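Mac Suibhne Motorsport Help » Club racing » Rules and setup

When does it make sense to stop developing this year's car?

Posted by Loukia Stergiou, Friday

Hello all! Second season in the Randora single-seater championship for me and I'm loving every minute, but I've got myself in a knot. The class gets new floor and wing rules next year, and with two rounds left (Mutport, then the finale at Brernora) I'm 9 points off the lead. I've got the money for one decent job over the next few weeks. Either I have the dampers rebuilt and revalved now, which should help with the horrible bouncing I get over the Mutport kerbs, or I put the 2,000 towards next year's floor and get it ordered before the rush.

The dampers would carry over, by the way, the rules on those aren't changing. The rear wing and floor won't. My dad says go for the title. My engine man says I'm mad. What would you do?

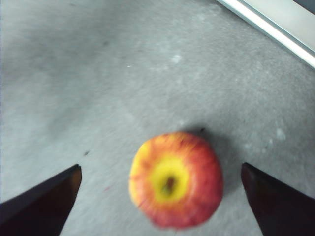
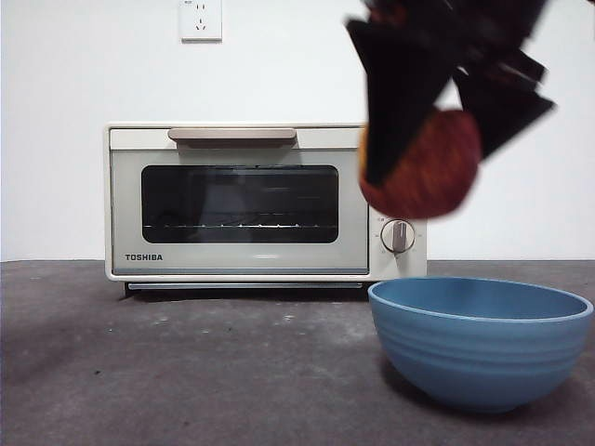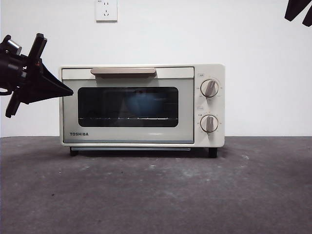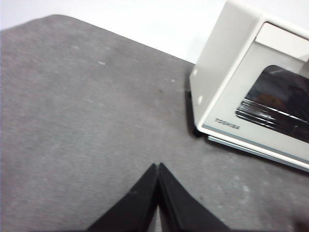

Reijo Valtonen
Go for it!! You are 9 points off with two rounds to go, when will you get that again? I was in that spot years ago in karts, saved my money for the new chassis, lost the title at the last round and then the new chassis was a dog anyway. Dampers all day long. And fresh tyres for qualifying if there's anything left over.

Pirjo Karppinen
What a lovely problem to have! I agree with Reijo about where the money should go, though I'd get there by a different road.

You've said it yourself: the dampers carry over. So if you spend on them now you're developing both cars at once, and the only question left is whether you can wait for the floor. I think you can. When the Randora class last changed its aero rules, the first batch of floors had mounting points that fouled the seat bolts on some of the older tubs, and everybody who'd ordered early had to send theirs back. The ones who waited until March got the corrected part and still made the first test. I can't promise the same will happen again, but I wouldn't lose sleep over being further down the list.

A few things about the rebuild itself. Ask for the dyno sheets before and after, for all four corners. If one rear is tired and the other isn't, you'll see it straight away, and it could be a good part of your bouncing. Tell whoever does the work which springs you're running and how much low-speed rebound you've got dialled in at the moment, or they'll build it for an average car and you'll be chasing it all day at Mutport.

Also, before you spend a penny, try going softer on the bump. I came down two clicks at the rear there last season and the car was transformed over the kerbs at the chicane. It cost me a bit of bite in the fast left, but oh, it was so much nicer to drive! Do it one click at a time in the Friday test and write everything down, tyre pressures included. Hot pressures as soon as you stop, not after you've had your tea.

Brernora is another matter, it's so smooth that you'll want to go back up again. Keep your old settings handy.

One more: check the entry list. If the grid at Mutport drops below 10 cars, the regulations used to allow only half points, and that changes your sums quite a lot. I don't know if that's still in the book.

Edin Kovačević
Half points is still in, I looked it up last week. It goes by cars that take the start, though, and not by the entry list, so you won't know until the lights go out.

Don't forget entry fees and fuel for the finale when you're adding up. I have seen people buy the shiny parts and then not make it to the last round.

Loukia Stergiou
Oh this is brilliant, thank you all so much! I hadn't thought about asking for dyno sheets. I'm running three clicks more bump at the back than at the front, copied from the previous owner and never touched, so that's the first thing I'll try. Dampers are booked in for after the test. Mwangi Kinyua has the garage next to mine and he's offered to lend me his spare pair if they're not back in time, so no excuses. Pirjo, which way did you go on rear ride height when you softened it, or did you leave it alone?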